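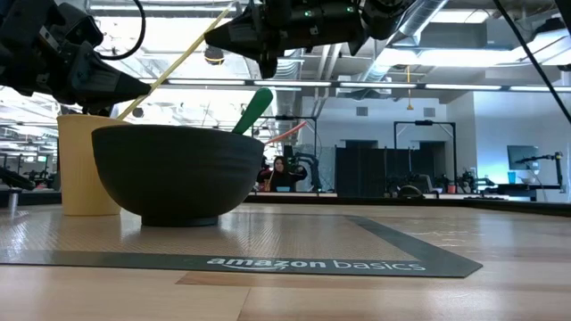 Tabletop Objects: Bowls, Cups and Sticks

The Household Objects Gallery is a continuing record of everyday items kept by the Trollis Center for Domestic Studies. Each page is given to a small group of objects that people handle daily and seldom look at for long. The present page concerns containers for the table and the slender things that are commonly stood in them: stirring sticks, skewers, chopsticks, spoons and the like.

The Center's lending collection holds 79 containers, of which 30 are bowls and 40 are cups or tumblers. The remainder are jugs and small dishes. Items are chosen for ordinary use, and none is of value to a collector. Visitors who expect porcelain should consult the ceramics page, which is maintained separately.

Entries were prepared by Haf Gwilliam, who also revised the terms used for shape and color. Spelling and catalog names follow the Center's guide as amended in October.

Bowl and Cup Together

The opening view has a wide black bowl standing on a short round foot, with a pale yellow cup behind it. The cup has faint vertical ribbing. A long, thin wooden stick rises from the cup and leans to the right. A green utensil handle stands up out of the bowl, also tilted to the right, and a thin orange stick shows just behind the rim.

The mat beneath them is tan with a dark gray border and carries the words "amazon basics" in white along its front edge. The table is of light wood.

Footed bowls are entered in the catalog under their own heading. The foot raises the body of the bowl from the table and gives the fingers somewhere to go when the bowl is lifted. It also makes stacking less certain, and borrowers are asked to return footed bowls in a single layer, with a cloth between each bowl and the wall of the crate.

Ribbed cups are placed under the Bellis heading, after the name of the shelf on which the Center first kept them. The heading includes cups with vertical, horizontal and spiral ribbing. Plain cups appear under Tivo. A cup may be listed under only one heading, and where the ribbing is very faint the decision of the cataloger is final.

Sticks and Handles

Sticks are harder to catalog than the vessels that hold them. A wooden stick may be sold as a skewer, a stirrer or a plant support, and there is often nothing on it to settle the matter. The Center records length, thickness, color and the shape of the ends, and leaves the intended use blank unless the packaging has been kept. There are 11 entries at present in which the use is given with confidence.

Color is recorded in plain terms only. "Green" and "bright green" are both accepted. Trade names for colors are not. Where a handle and the working end of a utensil differ in color, both are given, with the handle first.

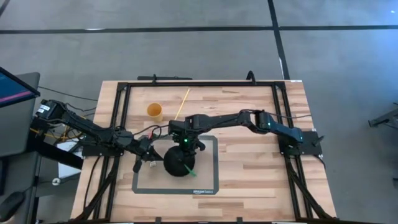
Round black object with a short bright green stick, on a gray pad over a butcher-block table.

The second view is taken from above. The black object has a matte surface, and the green stick extends from its lower right. The stick is entered by color and direction alone, and its use has been left blank in accordance with the practice described earlier.

Angle of view has a considerable effect on how a rounded object is read. Height, rim and foot are best judged from the side, while the outline is clearest from overhead. Contributors to the gallery are therefore requested to supply views from more than one height wherever possible, and to retain the same table for the whole group.

Surfaces

Mats and pads are listed as accessories and may be requested with any container. A fabric or finely textured surface is preferred for objects with a narrow base. Mats should be rolled for return, never folded, and should be free of crumbs and tape. Butcher-block tables are suitable for most sessions and need only be wiped with a soft cloth and dried.

Borrowing and Use of the Pictures

Schools, libraries and community kitchens may borrow up to one crate at a time. Requests are made through the Zitell catalog, where each container has its own entry. Please give the catalog heading, the number of items wanted and whether a mat is required. Crates may be collected from the side entrance after 9 a.m.

Pictures on this page may be reproduced for teaching without charge, provided the Trollis Center is credited. Corrections to the entries should be addressed to Haf Gwilliam in care of the Center, quoting the title of the page and the position of the picture on it.

Related pages: Jugs and Pourers; Small Dishes; Ceramics; Table Mats and Cloths.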